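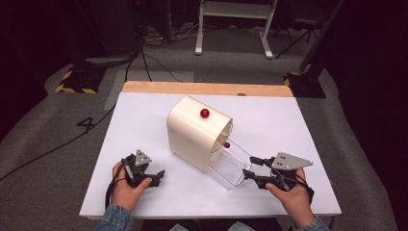
Ball dispenser and table check – my notes
Mollwood activity room, 2019-05-13
Checked by Lukian Marchuk, copy to Marichka Holovko

I do this one before the June sessions start, and I've written it up the way I'd tell it to you over a cup of tea, so bear with me!

1. Table steady, no wobble
OK. I leaned on each corner in turn and it stayed put. The white top wants a wipe, and I ran my hand along the wooden back edge for splinters (none, lovely).

2. Dispenser body
OK. I went all over the cream curve with a torch looking for cracks, mostly round the bend, where the old Reltar one went last year. Nothing to report. It does slide a bit on the tabletop if you knock it – I'd like some grippy pads under it please, Marichka, if there are any left in the Skorent box.

3. Red knob on top
OK, but watch it. I gave it a good firm wiggle and it held. Little hands go straight for anything red, so could whoever opens up give it a wiggle too?

4. Clear bin at the mouth
Needs attention. It sits in the opening all right and slopes down as it should, but I found a rough spot on the rim with my thumb. I've smoothed it with fine paper and I'll look again in 2 weeks. If it's come back I'd sooner order a new bin from Demchenko than keep sanding the thing.

5. Balls
OK. They're the small red ones, so the usual rule: nobody under 4 at this table without a grown-up right beside them. I put the whole lot through the size ring and none dropped through. Washed in the big sink, left on a towel overnight.

6. Jams
I fed balls through 73 times (yes, I kept a tally, I had the radio on) and got one stuck, which came free with a tap. Good enough for me. Please don't poke a pencil up there!

7. Floor round the table
Part done. Carpet's flat, the pale grey mat behind the table has no curled corners, and the striped floor markings are all stuck down. The cables are my grumble. There's a long black one running across the carpet on the left, and a tangle further back by the stand. I'd like the long one taped or moved, and the tangle tied up. I've asked for 300 cable ties, so we won't run short again.

8. Stands
Feet tightened, all fine.

Still to do: pads, bin rim, cables. Marichka, initial here when the cables are sorted and I'll sign off the rest – Lukian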